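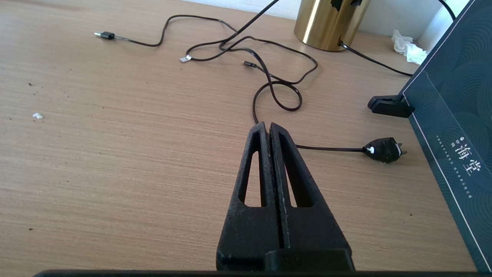 Terkix publishes results of its cable handling comparison for two-finger grippers

4 November 2025

Terkix, which tests automation equipment for small manufacturers and repair firms, has published the results of a comparison between two grippers picking up and moving loose cables. The full report and all of the recorded attempts are available from today.

The comparison covered the Ollis, a two-finger gripper with tapered, windowed fingers, and the Lepik, a parallel gripper with flat, rubber-faced pads. Both were fitted to the same arm and run with the same controller and the same wrist camera. In all, 3,453 attempts were recorded.

Cables are a common cause of stoppages in sorting and packing work. They tangle, they slide under one another and the part that needs to be gripped is often only a few millimetres high. Most published gripper tests use blocks, cups or balls, and buyers have told Terkix that those results say little about how a gripper will cope with a charging lead on a desk.

Each gripper was given three tasks. The first was to pick up a single cable by its connector. The second was to pull one cable free from a loose tangle. The third was to lift a plug and place it in a tray. Tests were carried out on ordinary desks and benches with everyday items left in place, as well as on a clear test plate.

The Ollis did better on the first two tasks. Its narrow tips could reach between loops without moving the rest of the cable, and it picked up small connectors 40 per cent faster than the Lepik. On the third task the order was reversed. The Lepik's wider pads held round-bodied plugs more firmly, and it dropped fewer of them on the way to the tray.

Neither gripper was reliable when a connector lay flat against the surface with its cable pulled tight. In these cases the fingers tended to close above the connector. Lowering the approach height helped, but it also led to more contact with the desk and more wear on the fingertips. Terkix recommends that users check the tips after every 100 picks and replace them when the edges no longer meet cleanly.

The report also looks at camera position. With the camera at the wrist, the closed fingers hide part of the work surface at the moment it matters most. A second camera, fixed to one side, reduced missed picks for both grippers – though it added to set-up time and had to be calibrated again whenever the arm was moved.

The tests were run with Trurnora, the control software developed by Terkix, using its standard settings. No changes were made to favour either gripper. Settings files are included with the report so that other teams can repeat the work on their own equipment.

A second round of tests will begin in January. It will add ribbon cables, coiled leads and cables held together with ties, and will include a version of the Ollis with softer fingertips. Manufacturers who would like a gripper to be considered should contact Terkix before the end of this month.

The report is free to download from the Terkix website. Printed copies can be ordered from the press office.

Notes to editors

Terkix does not sell grippers and received no payment from the makers of either product. Both grippers were bought at list price.

Pictures and recordings may be used free of charge with a credit to Terkix.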